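I caught Yaqin Hao on a bad line from Skumby, where she's spent two years looking into who drains the river each April.

"It's the feed crops, mostly," she told me. "People picture long showers — it's maize for cattle!"

She reckons 16 of the 30 farms she visited had no working meter, and I could hear her getting cross all over again. 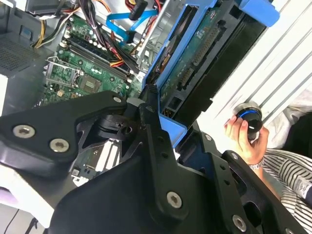 What she'd change

"Publish the licences," she said. I asked if Tarkier, the biggest grower, would wear that. She laughed. "Ask them. They've stopped answering me."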